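6/5/22 - Cesum gripper kit, trial unit, bench notes

OK so the Cesum kit is out of its box and on the arm, and I've been putting off writing this up, so apologies to whoever reads it next for the jumps. We have it on loan from Zinside and they want a yes or no from us before the loan runs out. Flalton already bought one in November and told us they like it, but they mostly pick cartons, so I'm not leaning on that too hard.

Mounting was easy! Two brackets, the adapter plate, done before my coffee got cold. The manual wants you to run the homing routine 3 times after mounting and I did it twice, then felt guilty and did the third. The wrist camera clips in nicely, although the plug is on the side where our arm already has a fat connector, so I had to bend the cable harder than I'd like. Keep an eye on that one.

Software is where I lost the morning. Their setup tool wouldn't see the gripper until I changed the port by hand (it's under Advanced, not under Connection, go figure). After that it was fine, and the live view is really pleasant to work with.

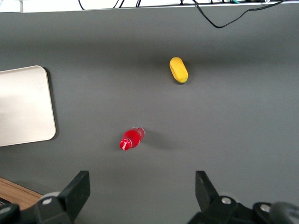
Pick tests then. I stuck with small things from the toy bin, the red bottle and the yellow foamy one, plus the tray to drop them in. Bottle lying on its side, different angle every time, me moving it between runs. 26 tries on the bottle, 2 misses, and both misses were the same thing: it closed too near the cap and the bottle squirted out forward. With the grasp point shifted toward the middle of the body I didn't see it again, but I only had time for a handful of runs after that, so don't quote me.

The yellow one I didn't count. It squashes, so the "object held" signal comes on late, and sometimes the arm starts lifting before it does. There's a force threshold you can lower and I lowered it, and it got better, and then it began claiming it held things when it held nothing. Somewhere in between there's a good number. Ladefoged's old gripper had this same problem and we ended up with a separate setting per object, ugh.

Price: the quote says 632 a month for the service plan, on top of the kit, and I can't tell from the PDF if replacement finger pads are included. Need to ask Zinside. If pads are extra I'd rather buy the kit alone and skip the plan.

Still to do: slower closing speed on the soft stuff, the glossy bottle with the overhead light off, reroute that camera cable. I left the arm parked and my settings saved as cesum_trial_b, please don't overwrite them.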